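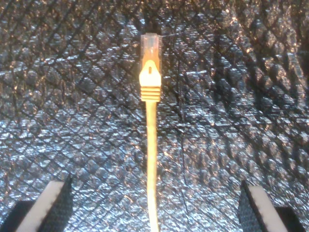
Gelbes Netzwerkkabel mit RJ45-Stecker und Knickschutztülle.

Tandatport stellt Verkabelung am Standort Veltitz um

Veltitz, 10. August 2026 – Der IT-Dienstleister Tandatport erneuert am Standort Veltitz die strukturierte Verkabelung der Serverräume. Vorgesehen sind 383 Kupferstrecken in 34 Racks. Die Patchkabel erhalten je Funktion eine feste Mantelfarbe: Gelb kennzeichnet Verbindungen zwischen Switch und Server, Grau die Verbindungen zum Verteilerfeld.

Grundlage ist die Hausrichtlinie Provita, die Tandatport gemeinsam mit dem Planungsbüro Pálfi erarbeitet hat. Sie regelt Kabellängen, Beschriftung und Einbauhöhen. 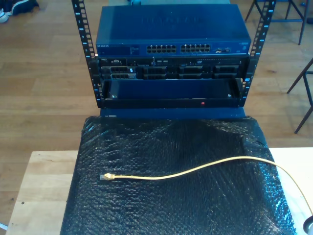 Switches werden nach der Richtlinie oberhalb der Server montiert, Blindabdeckungen schließen ungenutzte Höheneinheiten. »Die Position jedes Geräts wird anhand der Höheneinheiten auf den Montageholmen dokumentiert«, erläutert Duygu Şimşekoğlu, Leiterin Infrastruktur bei Tandatport. »Die Portbelegung wird im selben Datensatz geführt.«

Jede Strecke wird nach der Montage einzeln gemessen und protokolliert. Die Umstellung erfolgt abschnittsweise im laufenden Betrieb, der Abschluss ist für November geplant. Wartungsfenster werden den betroffenen Kunden gesondert mitgeteilt.

Tandatport betreibt Rechen- und Netzwerktechnik für mehr als 55 mittelständische Unternehmen.

Pressekontakt: Halyna Sirko, Tandatport, Veltitz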